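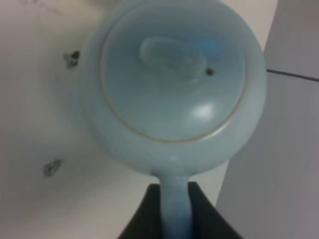

The blue teapot, lid on.

4th January

Up late, porridge standing up, out the door by half past. Morning prayer was four of us and the heating off again. Psalm 20. Read it too fast. Went back and read it slower in the vestry with my coat on, which helped a bit.

Meant to start the year with the whole of Isaiah, a chapter a day. Already 2 behind. Loretta Blackwood says never mind catching up, just read today's. She has done it that way since she was widowed and has been through the lot more times than she'll admit to. Might try that. I do like a tick in every box though - probably pride.

Stuck all afternoon on Sunday's talk. The wise men going home by another road. Everyone preaches the gifts, hardly anyone the road. What did they say when they got back? Matthew doesn't care, he's off to Egypt with Joseph. Wrote a page and a half, crossed out most of the page. Kept the bit about being warned in a dream and just getting on with it. No fuss, no sign for the neigbours.

Dexter Holloway rang re the roof appeal. 1,205 pounds in, counting the carol service plate. Wants it read out on Sunday. I'd sooner it went in the notices but said yes, then was short with him about the hymn list, for no reason. Must ring back tomorow and say sorry properly. Not a text.

Old Mrs Benavides at four. Communion at her kitchen table. She knows the whole service by heart and gets ahead of me, I end up answering her. Asked if I thought her husband could hear her when she prays. Said I hoped so. Walked home thinking that was thin. But is there a better answer? Don't know. Nothing I could say with a straight face.

Fasting Fridays till Lent - still undecided. Gave up by June last time.

Prayed for Dexter. Prayed for the roof, felt silly, did it anyway. Compline in bed, asleep before the end I should think. Ring the organist. Candles - order 50, the short ones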